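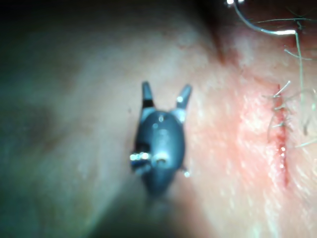
L'incision de droite, refermée, vue de tout près

Liste : sutures-entrainement
Objet : Re: Longueur du brin et fil qui s'emmêle
Date : 18/03/2020

> Bonjour à toutes et à tous,
>
> Je reprends les sutures après une longue pause et je bute toujours
> sur la même chose : le fil. Je coupe long pour ne pas en manquer et au
> bout de trois points il passe partout, il se glisse sous les
> instruments, il forme des boucles, et je finis par serrer un noeud à
> un endroit où je n'en voulais pas. Si je coupe court, il ne me reste
> plus rien à attraper pour le dernier noeud.
>
> Deuxième question, plus bête : vous faites combien d'incisions sur un
> même support avant d'en changer ? Le mien vient de chez Flaritz et je
> n'ose pas trop l'abîmer, il m'en reste un seul.
>
> Merci d'avance !

Bonjour,

Mais quel plaisir de voir passer cette question, j'ai l'impression de relire mes propres messages de juin dernier ! Le fil trop long, je connais par coeur. J'ai même tenu un cahier à l'époque (oui, un cahier à carreaux, avec une croix par point fait), et sur les 102 premiers points j'en avais défait 72. Vous voyez que vous êtes en bonne compagnie.

Pour la longueur, je suis passé par toutes les théories. Celle qui marche chez moi : je pose le fil en travers du support, je prends la largeur entière et j'ajoute de quoi faire deux noeuds, pas plus. Pour un surjet il faut évidemment davantage, mais vous parlez de points séparés si j'ai bien compris. Et surtout je m'occupe du brin long AVANT de faire la boucle. Je le tire d'un côté, je le couche bien à plat, je regarde où il passe, et seulement après je vais chercher le bout court. Au début ça paraît interminable, puis on le fait sans y penser et on gagne un temps fou – je vous assure que c'est le petit geste qui m'a le plus changé la vie. 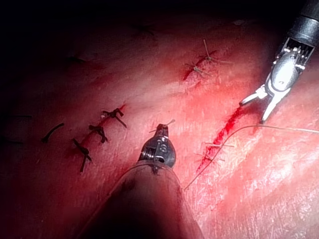
Le brin long, donc, je le range maintenant toujours du même côté, et dans une courbe large. Un fil tendu tout droit revient d'un coup dès qu'on le lâche, alors qu'un fil posé en arc reste à peu près tranquille, au moins avec celui que j'achète chez Tamayo (le gris, pas le bleu, qui garde la mémoire de la bobine et que je n'arrive pas à aimer). Regardez comme il part de la droite, passe sous les mors ouverts de la pince puis redescend en douceur à côté de l'incision de droite. Avec cette disposition on voit tout de suite lequel des deux bouts on tient, et le bout court, tout pâle, pincé en travers à l'extrémité de l'autre instrument, se repère facilement lui aussi. Je ne dis pas qu'il faut copier au millimètre ! Mais gardez l'idée de l'arc, essayez-la sur une dizaine de points et dites-nous.

Pour votre deuxième question, elle n'est pas bête du tout, on en a débattu longuement à la rencontre de Trusurholm et personne n'était d'accord. Moi je suis pour remplir le support. Trois incisions côte à côte, ça se travaille très bien, et il reste encore de la place pour un point isolé quand on veut tester une tension ou un nouveau fil. J'adore ces points d'essai. On en fait un, on le regarde, on tire un peu dessus, on recommence à côté, et on ne gâche pas une ligne déjà propre.

Ce que j'évite, par contre, c'est de repasser dans les mêmes trous. Le matériau finit par se déchirer et on croit qu'on serre trop fort, alors que c'est le bord qui ne tient plus. Décalez-vous un peu, ou retournez le support si le vôtre le permet. Le Plodley le permet, le Flaritz je ne sais plus, quelqu'un ici le saura sûrement.

Encore une chose sur les bords. Prenez le temps d'aller voir vos points de très près une fois la ligne fermée, avec une lumière qui vient de côté. On découvre un monde ! La surface n'est jamais plate, il y a des plis, des zones qui partent dans l'ombre, et un point qui semblait parfait à bout de bras est parfois franchement de travers. L'inverse arrive aussi, heureusement.

Combien de points avant d'être à l'aise ? On lit parfois 1 000, je trouve ce chiffre décourageant et je ne sais pas d'où il sort. J'ai senti la différence bien avant, le jour où j'ai cessé de courir après le fil.

Tenez-nous au courant, et si vous avez une photo de votre ligne la plus ratée, envoyez-la aussi, on apprend énormément avec celles-là.

Bonnes sutures !

PS : pour la bobine bleue, si quelqu'un en veut, il m'en reste une presque pleine, je l'envoie contre les frais de port.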